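# Keep the ugly mug

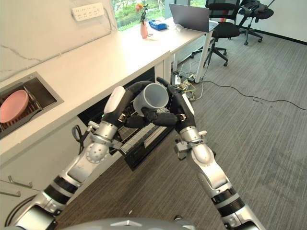
*A light gray mug, held with both hands.*

I want to make a case for owning fewer mugs and liking them more, and I know that sounds like a very small hill, but I've been on it for years and I'm comfortable up here.

My current count is 8. It used to be a lot worse. When I moved from Hultstead to Callholm I packed the kitchen last, the way everybody does, and by then I was wrapping mugs in socks and bath towels and one oven mitt. Two full boxes of mugs! I live alone. I drink coffee in the morning and tea around four, and I have never once hosted an event where more than five people wanted something hot at the same time.

So how did they get in? Mostly they were given to me. A mug is what you get a person when you know they exist but you don't know anything else about them. Old jobs gave me mugs. A bank gave me a mug for opening an account that I closed the next spring. I had one from a half marathon in Niven that I signed up for and then skipped (I had a cold, and also I hadn't trained). You can't send them back, and throwing out a perfectly good cup feels rude, so up on the shelf they go, and then you're reaching past eleven of them every morning to get the one you like.

And you do have one you like. Everybody I've ever asked has one. It's usually not the nice one, either. Mine is brown and kind of lumpy, it cost me 15 dollars at the street fair in Isance, and the glaze has a bald patch near the bottom where you can feel the bare clay with your finger. If somebody else is drinking out of it when I come into the kitchen I get a little flare of something I'm not proud of.

What I'd argue is that the liking is the useful part. We talk about kitchen stuff like it's all specs. How many ounces, does it go in the dishwasher, does it keep things hot for six hours. My sister-in-law has one of those travel tumblers that could survive a house fire, and the coffee in it stays at a temperature I would call hostile until lunchtime. I don't want that. I want coffee that starts out too hot and gets worse on a schedule, so I'll sit down and drink it. The cooling off is a kind of clock. By the time it's lukewarm I should be doing something else with my day.

Weight matters too, more than you'd think. A thin cup makes me nervous. A very thick one is like drinking over the edge of a bathtub. I like a plain straight-sided thing with enough heft that it stays put when the cat walks by, and a mouth wide enough to get a sponge into without folding my hand up like a letter. And I want to be able to hold it with both hands in January, ignoring the handle completely. I think handles are overrated in general, but that's another essay and I've been asked not to write it.

Now, the pushback. I've said all this out loud at dinners and I get the same two answers. The first is that mugs are memories. Sure, some are. I kept the one from my grandmother's house, and it has a crack in it and holds pencils. But the bank mug wasn't a memory of anything. I think we let the real keepsakes cover for the freeloaders.

The second answer is that you need extras in case of company. Okay, but company is adaptable. I've served coffee to grown adults in jelly jars wrapped in a dish towel and they had a fine time. One of them still brings it up, fondly I think.

I'm also not telling you to go out and replace the lot with a matching set. I did that once, in my twenties, four white ones from a store, all the same, very tidy. I couldn't have told you which one I'd used that morning. They were like hotel mugs. I gave them away in May, along with most of the two boxes, and the thrift store lady looked into the carton and sighed, so I guess I'm not the only one unloading.

If you want to try it, put everything in a box except the ones you reach for and leave the box in a closet for a month or so. I went back to mine exactly once, for the big soup one with the chip, and it got its spot on the shelf back. The rest I couldn't even list for you now. There was something with a lighthouse on it. Maybe a moose.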